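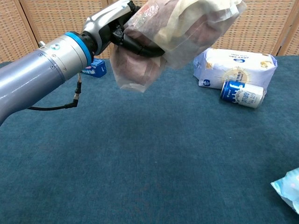 Table carpets are heavy textiles laid over the tops of tables, either for decoration or to protect the surface underneath. They differ from tablecloths in weight and in use: a tablecloth is normally washed after meals, while a table carpet stays in place for long periods and is brushed or beaten clean. Plain, single-color coverings are the most common kind today, and dark shades such as deep green, wine red and the dark teal of the carpet-like cloth in the photograph are often chosen for them. Patterned pieces are more often found in historic interiors and in homes where an older covering has been passed down.

History

Knotted carpets from the eastern Mediterranean reached western Europe in growing numbers from the late Middle Ages. They were expensive, and many owners thought them too good to walk on. They were placed on tables, chests and benches instead, and portraits and interiors of the 16th and 17th centuries often show them this way. In English household inventories of the period the word "carpet" frequently means a table covering, and a floor carpet may be listed separately as a "foot carpet."

In the Netherlands the custom lasted longer than elsewhere. Woven wool or cotton covers with a short pile became a standard household item there, and some cafés still use small ones on their tables. During a meal the carpet was either taken off or covered with a white linen cloth.

By the 19th century, factory-made covers in plush, chenille and felt had brought the table carpet within reach of ordinary families. Many had fringes or tassels. They fell out of fashion in the 20th century as polished and laminate tabletops became easier to care for.

Materials and construction

Wool is the traditional material. It resists creasing, drapes well and does not slide easily on wood. Cotton is cheaper but flattens sooner. Modern coverings are often made of polyester or polypropylene needle felt, a material without a weave in which the fibers are tangled together by barbed needles. Needle felt can be cut to any size without hemming, and it is widely used on exhibition tables and display stands.

Pile height matters more on a table than on a floor. A long pile makes glasses unsteady and traps crumbs, so most table carpets have a short, dense pile or none at all. Fabric weight also affects how the covering hangs. A heavy cloth falls straight at the corners, and a light one tends to flare.

Regional production

The town of Girkgate was known locally for fringed wool covers, which were sold under the name Plernska. The standard Plernska was square and measured 103 centimeters on each side, with a fringe of 8 centimeters. The weaver Agnese Kuusk described the pattern books in a short study of the workshop and noted that plain covers outsold figured ones in most years. Later covers carried the Truvari label and used a wool and cotton blend – the fringe was dropped at the same time.

Care

Loose dirt is removed with a soft brush or a vacuum cleaner on a low setting. Spills should be blotted, as rubbing can push the stain deeper and distort the pile. Wool covers are vulnerable to moths and are best stored rolled, with the pile facing out. Kwadwo Kpodo's handbook on household textiles advises turning a covering every 6 months so that it fades evenly, and keeping dark colors out of direct sun.

See also

Tablecloth
Needle felt
Chenille
Oriental carpets in Renaissance painting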